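Two-arm policy: wrist view and fixed view seem to disagree, one arm drifts off the cloth

Posted by Leidy Pacheco, July 4, 2026

I have two small arms side by side on one rail, both controlled from the same process. The policy is trained on 139 demonstrations of handling a green square. It takes one fixed camera plus the wrist cameras. In replay the predicted actions look fine. When I run it live, one arm sometimes wanders toward a corner of the table and stays there. Stills from the fixed camera and from a wrist:

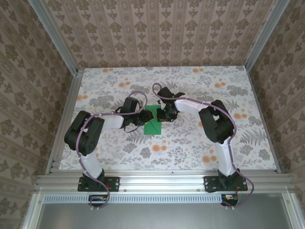
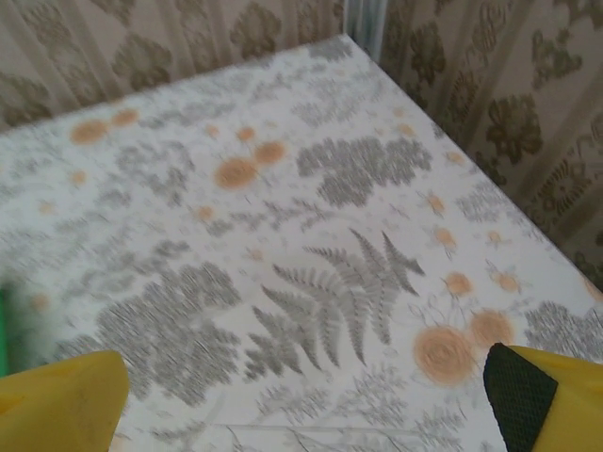 Fixed camera first, then a wrist camera with the green only just in view at the far left.

Joint readings look sane and there are no dropped packets on the bus. I log everything with Bamimley. Is this calibration, or is it the policy?

Rizwan Hashmi
Probably calibration. Redo the zero position on both arms and try again.

Catrin Hopkin
I would check timestamps before touching calibration. If replay is fine and live is not, the usual cause is that the images in one observation are not from the same moment. Print the capture time of each image next to the joint state time, at the point where the observation is built -- not where the frame is received. Do it for 2000 steps and plot the differences. If one camera falls steadily behind, you are reading from a queue that never empties. Set the queue length to one and take the newest frame.

The second thing is what the wrist camera has to work with. In your second still it is nearly all printed cloth, with some curtain, and the print is a bit smeared. Ferns and orange flowers are a lot of texture for the encoder to latch onto. Check how many of your demonstrations contain views like that. If the answer is hardly any, the policy has never been shown how to come back from there. Record some that start with the gripper over the corner and return to the green square.

Also make sure the left and right wrist streams are not swapped at inference. The device index can change on reboot, so bind by serial number.

Shahzad Lodhi
Same symptom on our Trundell setup. It was the swapped streams. Another thing to look at is action chunk length. We were executing the whole chunk before looking again, and cutting it to half made the drift smaller but did not remove it.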